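Gresteck Vault for Teams

Encrypted file storage with keys you keep yourself

Overview | Features | Plans | Setup | Support

Gresteck Vault is a file storage service for small and mid-size offices that need to keep client records, contracts and scans encrypted at rest. Files are encrypted on the user's computer before upload. The keys are created on your side and stay there. We store the encrypted blocks and a small index, and neither can be read by our staff.

The current release is Vault 6. Customers on release 5 can upgrade in place from the admin console. Customers on release 4 or earlier should export their key file first and read the upgrade notes.

What it does

Vault adds a drive to each computer. Anything saved to that drive is encrypted, split into blocks and sent to storage. Opening a file reverses the process. Most people in the office will use it the way they use any shared folder, and they do not need to know which files are stored locally and which are not.

Folders can be shared with a person, a group or an outside guest. Guests get a link and a one-time code by text message or authenticator app. A guest link can be set to view only, and it expires on the date you choose. If you remove a guest early, the folder key is changed the next time someone inside the office saves to that folder.

Every open, save, share and delete is written to an audit log. The log can be exported as a CSV file or forwarded to your own log server. Log entries are signed in sequence, so a missing entry shows up as a break when the log is checked.

Key handling

Each account has a master key, which is protected by a passphrase and a second factor. Folder keys are wrapped with the master keys of the people who have access. Office administrators can turn on a recovery key, split between 3 people of their choice, any two of whom can restore an account together.

If recovery is off and a user loses both the passphrase and the second factor, files that only that user could open are gone. We cannot reset them. Please decide on recovery before you move live files over – it can be turned on later, but it only covers accounts that sign in after the change.

Vault works with Brumine hardware tokens and with any authenticator app that supports time-based codes. Token enrollment takes place in the desktop client. It is not available in the browser.

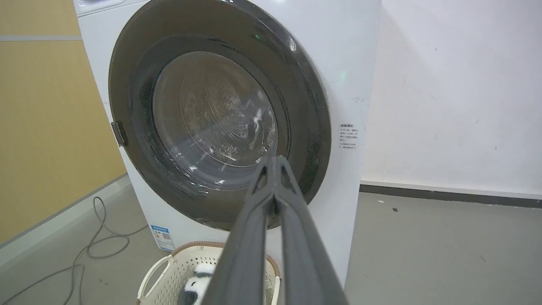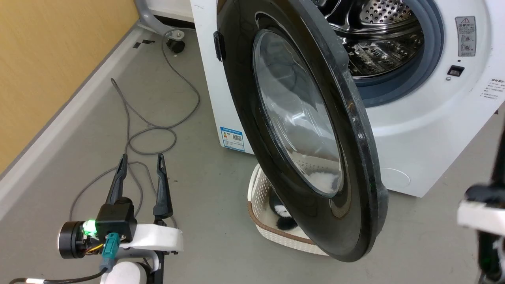 Front-loading washing machine, two views.

Scanning and photo intake

The Jurnden add-on takes files from office scanners and phones and puts them straight into a Vault folder. Scans are encrypted on the intake computer and the temporary copy is deleted once the upload has been confirmed. Supported formats are PDF, TIFF, JPEG and PNG. Photos keep their original resolution unless you turn on the size limit in the intake settings.

Location data in phone photos is removed by default. Insurance and property offices often want to keep it, and the setting can be changed for each folder.

Text in scans can be indexed for search. The index is built on the intake computer and encrypted with the folder key. Indexing is available for 57 languages, including English, Spanish, Simplified Chinese and Punjabi. Handwriting is not indexed.

Requirements

Desktop client: a current 64-bit version of Windows or macOS, 4 GB of memory, 2 GB of free disk space plus room for the local cache.

Browser access: any current browser. Files open one at a time and are limited to 500 MB each.

Network: outbound port 443. No inbound ports are needed. Proxy servers that inspect encrypted traffic must be set to pass Vault traffic through.

Plans

Vault Office is billed by the year at $2,864 for up to 25 users and includes 5 TB of storage. The Jurnden add-on is priced per intake computer. Extra storage is sold in 1 TB blocks and can be added or dropped at renewal.

Guests are not counted as users. Users who have been suspended still count until their files are transferred or deleted.

A trial account runs for 30 days with all features on. At the end of the trial the account becomes read-only and can be converted to a paid plan without uploading anything again.

Moving from another service

The import tool copies from a local server, a network drive or a synced cloud folder. It keeps folder structure and modified dates. Sharing permissions are not carried over and have to be set again in Vault. Run the tool on a wired connection and leave the old service in place until the import report shows no failed files.

Offices with more than 5 TB can ask for assisted import. Shuzhen Liang's team handles these and will set a schedule with you.

Support

Support is by email and phone on business days, 8 a.m. to 6 p.m. Eastern. Sales and renewal questions go to Harpreet Boychuk through the contact form. Please include your account number and client version, and do not send passphrases or key files in a support request.

Related: Vault admin guide | Jurnden intake guide | Release 6 upgrade notes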